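Stiltmont Declines to Endorse Early Retirement of Backup Boilers

Independent review finds the savings case for the Petchrat heating plant rests on thin evidence

STILTMONT, June. Stiltmont, the engineering review firm, today released its findings on the plan to shut down the standby boilers at the Petchrat district heating plant and rely on heat pumps year round. The firm does not support the plan as written and has asked the plant's owner, Jotent, to hold off until more winter data is in hand.

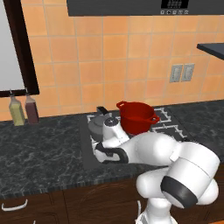

Anika Ostrowski

Jotent's proposal says the plant can drop its standby boilers with no loss of service. We have read that claim many times, in many reports, from many owners. It may be right. The papers we were given do not show it.

The case is built on 2 heating seasons of operating records. Both were mild. In neither one did the plant face a long cold spell with a heat pump out for repair, and that is the condition that matters most to the people on the far end of the pipe. Jotent filled the gap with a computer model from Sallo, the supplier of the heat pumps. We have no quarrel with models. We do question using a seller's model as the main proof that the seller's equipment can stand alone.

We asked for the inputs. We received a summary. The summary assumes that a failed compressor is back in service in 28 hours, a figure that appears to come from a service contract and not from the plant's own repair logs. Contracts say what a supplier hopes to do. Parts still have to arrive, and a crew still has to get up the hill in snow.

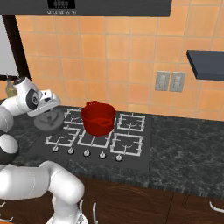

The cost side deserves the same hard look. Most of the promised savings come from cutting boiler upkeep and the staff hours that go with it. The proposal leaves out the price of renting temporary boilers in an emergency, and it treats the new pump overhaul schedule as if it were already paid for. Put those items back and the gap between the options gets a good deal smaller. It may not close. We would like to see the math.

Stiltmont has recommended that Jotent keep the standby boilers in working order through the next full heating season, run a planned test with one heat pump offline during cold weather, and share the complete model inputs with an outside reviewer. The firm has also asked for repair logs from the plant itself, going back to the day the heat pumps were first switched on.

Jotent has said it will respond in writing. Stiltmont will publish that response alongside its own comments.

About Stiltmont

Stiltmont reviews plans for heating, power and water plants on behalf of owners, lenders and local governments. The firm does not sell equipment and takes no fees from equipment makers. Copies of the Petchrat review can be requested from the firm's press office.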